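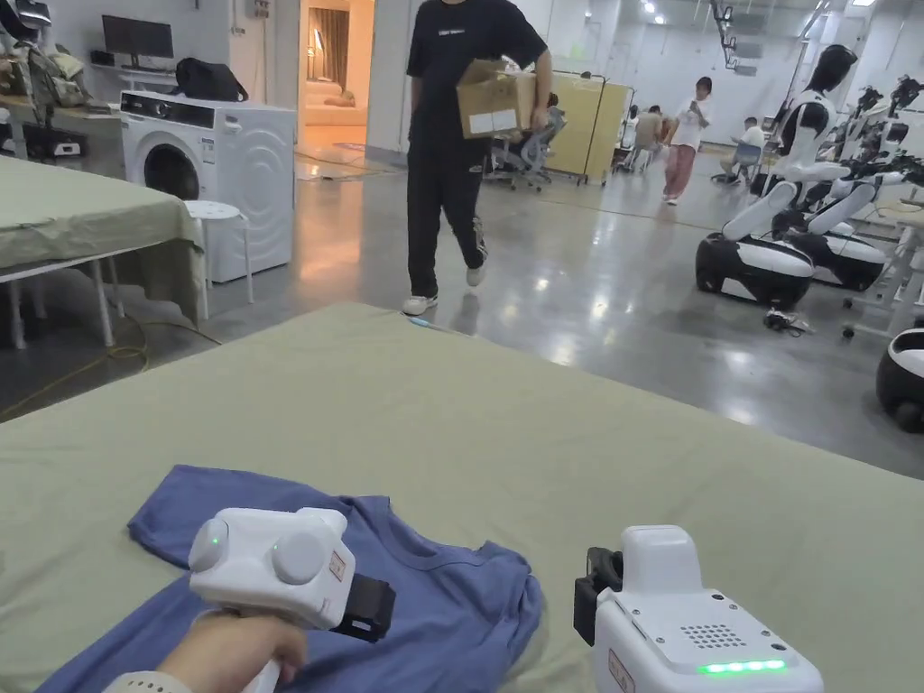 Camiseta azul extendida sobre tela verde.

Taller de itinerarios urbanos – cuaderno de trabajo
Abril. Entrada correspondiente a la revisión del recorrido a pie por el casco antiguo de Plavton.

Se retoma el trazado en el punto en que quedó la entrada anterior, esto es, en la salida de la puerta Clanetti hacia el río. El tramo inicial no sufre modificaciones. Se mantiene como lugar de encuentro el lado norte de la plaza, junto a la fuente, y se corrige en el texto de la guía la indicación de «frente a la aduana», que corresponde a la fachada opuesta y podía inducir a error a los visitantes.

Recorrido de comprobación efectuado a partir de las 9:30 por Hüsnü Tekin y quien suscribe. Condiciones: cielo cubierto, calles secas, tráfico escaso hasta el mercado. Las observaciones se anotan por tramos.

Tramo 1, de la puerta Clanetti a la iglesia de los Tejedores. Son 400 metros en ligera subida, con pavimento de canto rodado en mal estado a la altura del antiguo lavadero. Procede advertirlo en la ficha de accesibilidad, donde hasta ahora figuraba como firme regular. La iglesia conserva su horario de mañana. El claustro sigue cerrado por la reparación de la cubierta y la parroquia no ha comunicado fecha de reapertura; se deja la descripción en el texto, con la nota correspondiente.

Tramo 2, de la iglesia al mercado de Biwott. Se propone entrar por la calle de los Cordeleros y abandonar la variante por el pasaje, demasiado estrecho para un grupo. En el mercado se revisó la placa de la entrada principal. La fecha de fundación que reproduce nuestra guía coincide con la de la placa, pero no con la del inventario municipal. Pendiente de consulta en el archivo. Hasta entonces se escribirá «siglo XVIII», sin mayor precisión.

Tramo 3, del mercado al barrio de Ekitz. Es la parte más débil del itinerario. El texto vigente dedica dos párrafos a la muralla, de la que solo se ve un lienzo corto, y apenas una línea a las casas de galería, que los visitantes fotografían sin saber qué miran. Hüsnü Tekin redactará un párrafo nuevo sobre las galerías y su relación con el secado de las redes. La parada en el mirador se mantiene en 5 minutos; en la última salida con grupo se alargó y obligó a recortar la visita a la capilla.
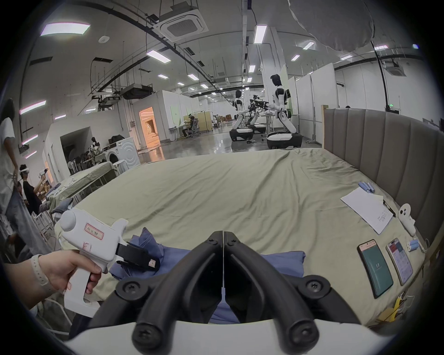

¿Se puede hacer el recorrido completo sin guía?
Todo el itinerario discurre por vía pública y está señalizado desde la puerta Clanetti hasta el barrio de Ekitz, de modo que el visitante puede seguirlo por su cuenta con el plano; únicamente la capilla exige cita previa.

Plano desplegable. Se han recibido las pruebas de imprenta. El color del río resulta demasiado próximo al de los parques y en el ángulo inferior derecho el nombre de la calle de los Cordeleros queda montado sobre la escala. Se devuelven con las dos correcciones. La tirada prevista es de 3000 ejemplares y no se autorizará antes de ver una segunda prueba. El plegado es correcto.

Terminología. Se acuerda emplear «casco antiguo» en todo el folleto y reservar «ciudad vieja» para las citas. Los nombres de templos se escribirán en su forma local la primera vez, seguidos de la traducción entre paréntesis. En las versiones anteriores convivían ambos criterios, a veces en la misma página.

Asuntos pendientes:
– Consulta al archivo sobre la fundación del mercado de Biwott.
– Párrafo de las galerías de Ekitz (H. Tekin).
– Nueva medición del desnivel entre el mirador y la capilla; el dato de la ficha procede de un plano antiguo.
– Confirmar si la oficina de turismo conserva el mostrador de la plaza durante el verano.

Fin del recorrido a las 12:10. La próxima comprobación se hará por la tarde, en sentido inverso, a fin de valorar la luz sobre la fachada de los Tejedores y el horario de cierre de los puestos.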